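**1/** Notes on drying laundry indoors through a Flatmont winter. Logged since January with a cheap humidity meter in the spare room.

**2/** Target is 50 to 60 per cent relative humidity. With one full load on the rack and the door shut, mine peaked at 68. Window open a crack: back under 60 in nine hours.

**3/** Spin speed matters more than the heater. A second spin takes 16 minutes and pulls out more water than an evening of warm air – and costs less to run.

**4/** Fleece is the easy case. The fibre itself holds very little water, so most of it leaves in the spin. Cotton towels are the slow ones. Hang them singly, never doubled over the rail.

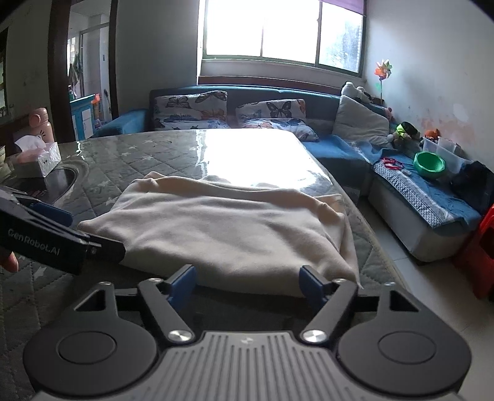

**5/** Storage. Fold only when the thickest seam feels the same as the middle of the panel. Cool fabric can pass for damp, so leave it in the room for an hour and check again.

**6/** Jarlath Nic Aodha asked about dehumidifiers. Mine is a secondhand Lodeo. Point the outlet at the rack, keep the door closed and empty the tank before bed. Colour-coded pegs are optional.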